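So we have pantry moths. Had. Have? I'm going with had, and I'm knocking on the cabinet door as I type.

It started in January, which felt unfair, because I thought bugs took January off. I was making oatmeal at 6 in the morning and a little tan moth fluttered out of the cupboard and landed on the backsplash like it paid rent. I swatted it and forgot about it. Then there was one in the hallway. Then two on the ceiling over the fridge, and my husband said "huh, moths" in the voice he uses for weather.

If you've never had them, they don't care about your sweaters (different moth!). These ones want your flour, your rice, your birdseed, your fancy granola. The moths you see flying around aren't even the ones eating. It's the larvae, and they were in my almonds. I will not be describing the almonds.

I spent a whole evening reading about this instead of sleeping. Half the internet wanted me to move out and the other half wanted me to put bay leaves on everything. I tried the bay leaves. A moth sat on a bay leaf. Moving on.

What I ended up doing was pulling out every single thing we own that's food. All of it, on the dining table, on the chairs, on the dog's bed (she was not pleased). Anything opened and in a bag or a box went straight in the trash, and the trash went straight outside. I tossed a bag of cornmeal I'm fairly sure moved here with us from Stadano, and that was three apartments ago. Cans and sealed jars got wiped down and stayed. The unopened flour went in the freezer for a week, which is supposed to kill the eggs, and yes, thinking about flour having eggs in it did put me off pancakes for a while.

Then the cupboards. Vacuum first, especially the corners and those tiny peg holes where the shelves go. I found little webby cocoons in the peg holes! In the peg holes! Then soap and hot water, then let it dry all the way before putting anything back. Peel up your shelf liner too. I almost didn't, and I'm so glad I did.

After that I bought traps. I got the Lutidura ones, the triangle cardboard kind with a sticky inside and a scent that brings in the males. They don't fix the problem on their own, since the females couldn't care less, but they tell you whether you still have one. I put up 2, one in the pantry and one by the birdseed in the laundry room, and the laundry room one filled up so fast I yelled for someone to come look. The birdseed! All that time I was blaming the oatmeal.

I did call a company at one point. The woman at Grakden was lovely and told me that for pantry moths they'd mostly be charging me to say what I'd already read, clean it out and seal it up, and that if I was still catching them in 3 months I should call back. The visit would have been $100. I spent $50 on jars instead and felt very smug about it.
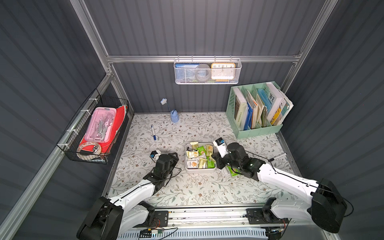
The jars are from Farah, the ones with the rubber gasket and the clamp lid, and they're good but the big size is too tall for my middle shelf, so measure before you go. I label them with masking tape and write the date I filled them. Birdseed now lives in a metal can in the garage. Nuts live in the fridge forever, I don't care what anyone says about it taking up room.

The last trap I changed had one moth on it in the whole month, and I'm told a straggler is normal. I've got a fresh one up behind the cereal. My sister-in-law wants to bring over a bulk bag of lentils next time she visits and I've told her it's going directly in the freezer, bag and all, before she even takes her coat off.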